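First table at a record swap, how much do I bring and how do I price it?
Posted in Collecting, Buying & Selling

Melaniia Demchenko
Hello everyone! I have been reading this board for ages and finally have something to ask. My uncle left me his records when he moved to a smaller place, and after a winter of evenings at the dining room table I have the whole lot entered in Florken, 1,744 LPs in all, plus a couple of boxes of 45s that I haven't had the heart to start on. I've pulled out what I want to keep (mostly the soul and a stack of Greek pressings he used to play when we visited), and the rest should go to people who will enjoy it.

So I signed up for one table at the spring swap at Manolakis Hall, and now I'm getting nervous. It's an eight-foot table with room underneath. Do I try to bring everything? Do I put a price on every single sleeve or do people expect to haggle from nothing? A fair amount of it is easy listening and polka, and I don't know if anyone wants that. I also have no idea how early people really start showing up. The flyer says vendors can load in from 7 a.m. and doors are at ten.

Thank you so much in advance, and sorry this got long.

Achilleas Vlachopoulos
Welcome, and how nice that the soul stays in the family! I've done that swap most springs and a few others besides, so let me ramble a bit.

Don't bring everything. You will hurt your back and your customers won't dig through it. An eight-foot table takes two rows of crates if you set them short end out, and what you want is records standing with enough slack that a person can flip them with two fingers. If the crates are jammed tight, folks give up after the first one and wander over to the next table (I have done exactly this as a buyer, with money in my pocket). Put the good stuff on top, sorted by genre and then more or less by letter, and use the space underneath for bargain boxes with a big hand-lettered sign. People love getting down on their knees for a dollar box, I can't explain it.

Price every record on the table. Use a removable sticker on an outer sleeve, never on the jacket itself, and test your stickers at home first. I once bought a roll that left gum on everything and spent a whole June evening rubbing it off with a cloth. Write the condition on the sticker too, just VG or VG+ or whatever you honestly think. The underneath boxes don't need stickers, the sign does the work.

The polka, you may be surprised. There's an older gentleman or two at every one of these who walks the room asking for it. Easy listening is slower, but the covers sell to people who frame them. I'd keep the cleanest jackets of those together in their own crate and see what happens.

Bring small bills, more than you think, and a sheet to throw over the table when you go get lunch. And if you can manage it, a friend! You will want to look around yourself, and you can't leave a table alone at a swap.

On timing, be there at seven if you can. The other vendors do their shopping from each other before the doors open, and a lot of my sales are done before the public has had its coffee.

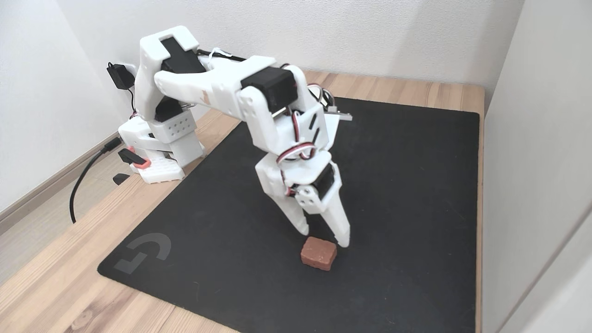
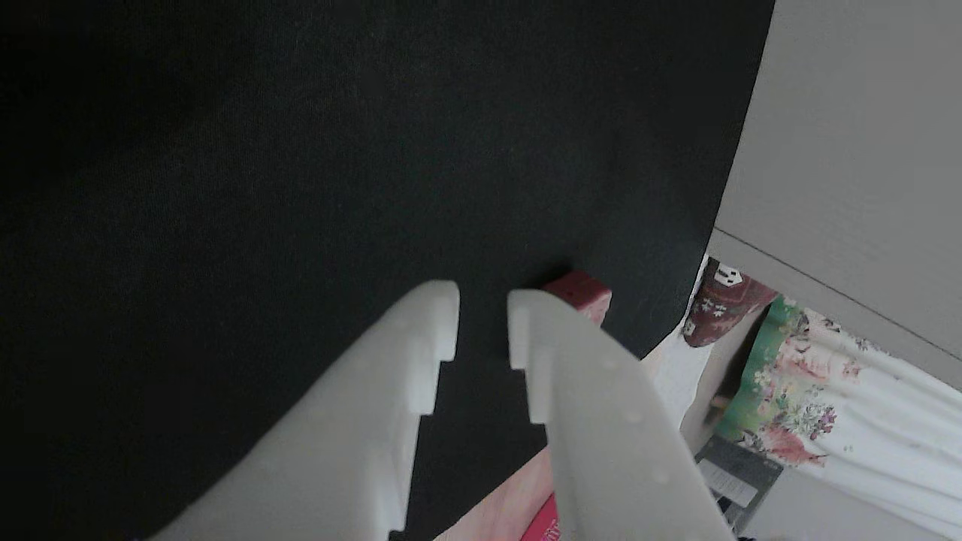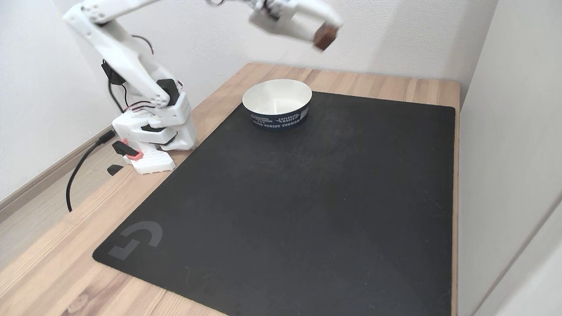 Marina Moschos
I'd go along with nearly all of that, except I wouldn't sell to the other dealers first thing. At my first swap, over at Alline, I let one man talk me into a price for a whole crate at 7:30 in the morning, and I watched those same records go out one at a time from his table all day long. He was perfectly pleasant about it, and I was the one who said yes, but I still think about it! If somebody wants a stack before the doors open, give them your sticker price and smile. You can always come down at two in the afternoon when you're looking at the drive home.

Also, please bring a little portable player if you have one, or ask whether the hall keeps a listening station. Buyers spend more when they can hear a side, and it saves you arguing over a scuff. Check about outlets ahead of time, though. The tables along the wall get them and the middle ones usually don't.

And do start on those 45s. They're light, they take up no room, and kids with jukebox money in their eyes will buy them by the handful.

Spyros Tsakiris
Iltico crates if you can find them used, the handles don't cut your hands. Milk crates are a pain. Good luck

Melaniia Demchenko
Oh, this is wonderful, thank you all. I've talked my cousin into coming along for the day, and I'm going to start on the 45s tonight. The polka is coming with me!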